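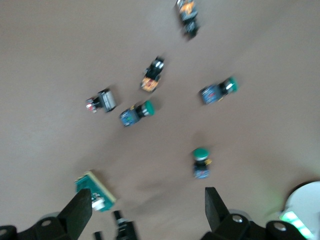

Every parts supplier tells you the new panel buttons are better than the old ones, and I've stopped taking that on faith. The Drarby workshop shelf has been filling up with controls pulled from retired panels, most of them swapped out because a catalog said it was time. So I got some out and laid them on a table. Three are pushbuttons with green caps and blue contact blocks, and if you expected anything exotic under the cap, sorry. One of the black pieces has an orange-yellow base and small silver terminal screws at the upper end. I like screws. Rinda's sales sheet calls them "legacy wiring" and wants $40 for the screwless version, and I have yet to read a convincing case for paying it.

The Maradgate stockroom lists 2,237 control parts, of which 102 are marked "tested." Tested how? The list doesn't say, so I'm treating everything as unknown until it has been on a meter.

For this page I only cared about the bodies and the caps. Color is a poor guide to what a switch does – I've met green buttons wired to stop things – and Matos part numbers aren't much better, with the same prefix used on two different contact blocks.

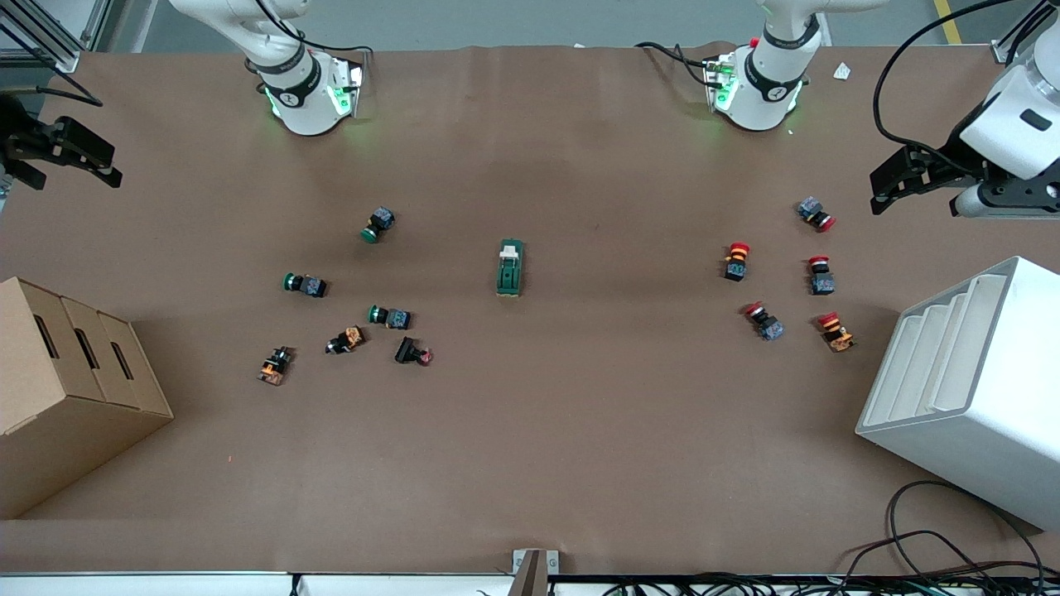
Six push-button switches on brown kraft paper, three with green caps. Condition unknown, whatever the stock list claims.

Meter readings go up in December, if the spare leads arrive.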